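I spent most of February getting our small test bench ready for its first outside assessment, and I am writing down how it went while I still remember the order of things. We test electrical parts for other people: terminal blocks, cable glands, low-voltage switches. Until this year our reports went out on our own letterhead and customers accepted them or didn't. Then Bromutar, who buy most of our hours, told us they would only take reports from an accredited lab after December.

The first surprise was how little of the work concerned testing. Our creepage measurements were fine. Our paperwork about the creepage measurements was not. The standard wants a record that ties each result to a specific instrument, its calibration certificate, the person who used it, and the room conditions at the time. We had all of that, spread over a shared drive, a wall calendar and a shoebox.
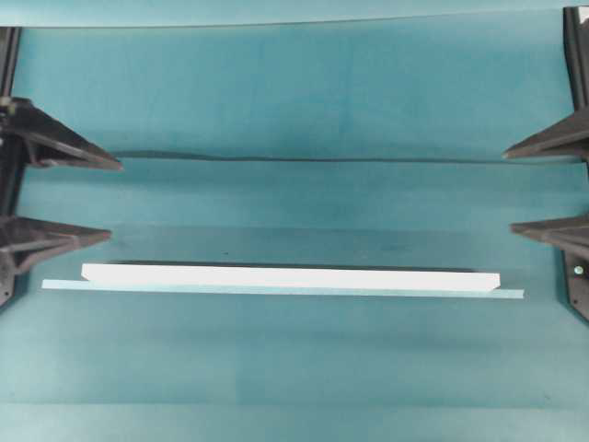 *White bar on the blue surface.*

I started with the equipment list. We own 71 items that can affect a result, down to the plug gauges. Nine had expired certificates, and three of those had been used on paid jobs in the meantime. The correct response is to recalibrate, look at the as-found readings, and decide whether old results need to be withdrawn. All three came back inside tolerance. I wrote that up as a nonconformity anyway and closed it with the certificates attached.

Calibration itself went to Fandamero. They were slower than quoted but their certificates state the uncertainty at every point, and I wanted that more than I wanted the instruments back early. Our previous supplier gave a pass mark and a sticker. A pass mark is no use when you have to build an uncertainty budget, and you end up taking the full tolerance of the meter as your largest term. 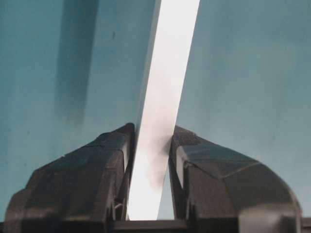 ## Uncertainty budgets

We needed one for each method on the scope. I kept them in plain spreadsheets, one sheet per method, with the source of each term in the last column. For the temperature rise test the largest term was thermocouple placement - larger than the logger, the thermocouple wire and the ambient reading combined. I only found this by having two of us mount the same part on different mornings and comparing the results.

For insulation resistance the budget was dull. The meter dominates and everything else rounds away. Humidity matters to the specimen, but that goes in the conditioning section of the procedure, so I left it out of the budget and noted where it was covered.

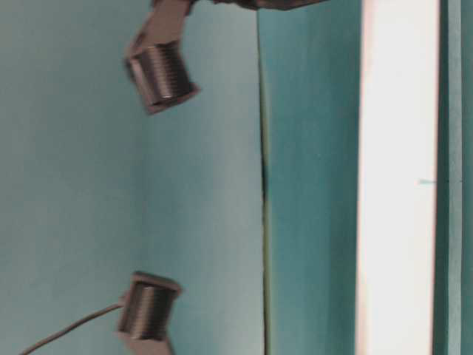
**Do you need a budget for a pass/fail test?**

Usually a full one is not needed, but you do have to show that the instruments behind the pass/fail limit are good enough for it. For our dielectric test that meant the applied voltage, the trip current and the timer.

The proficiency round came next. Kioko ran it, with a sealed set of parts that moved from lab to lab. We did well on contact resistance and badly on torque. Our driver was in calibration, but the procedure never said how fast to turn it. It does now. I sent the corrective action in with the application so that the assessor would not have to ask for it.

The application package was 162 pages. The quality manual was the shortest part of it - I cut everything that described what we hoped to do and kept what we do.

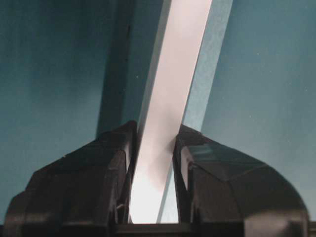
*Close view of the pale strip.*

The assessment is booked for April. Borirska, our document control software, still prints the revision number in the wrong footer on landscape sheets, so I am fixing those by hand this week. The torque procedure is on revision 3.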